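Furora file handling - working group minutes, February

Present: Darren Sugden (chair), Cinzia Piras (notes)

1. Matters from last time
The Piser importer now reads legacy .fpk archives up to 300 MB. Larger files still stop at the header check. DS to raise the limit in the next build.

2. Extension conflict
CP reported that Petersen also registers .fpk on install and takes over the file association. Of 65 support tickets reviewed, 17 came from this. Agreed: Furora will check the file signature before opening and will leave the existing association alone unless the user ticks the box.

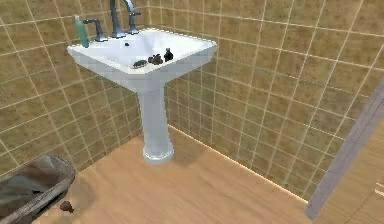 Pedestal sink with dark metallic tap

3. Command-line converter
Batch mode fails on paths with trailing spaces. DS has a fix - not yet merged. Exit code 44 to be kept for unreadable archives, as the Preddale scripts depend on it.
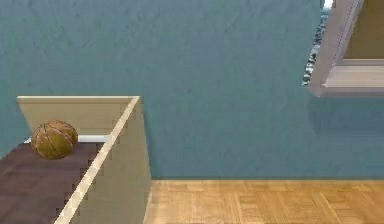

CP asked whether the log should list skipped files by full path. Agreed, with a switch to turn it off. Help text to be updated at the same time.

4. Actions
DS: size limit, merge path fix.
CP: wording for the association prompt, help text.

Meeting closed 3.40 pm.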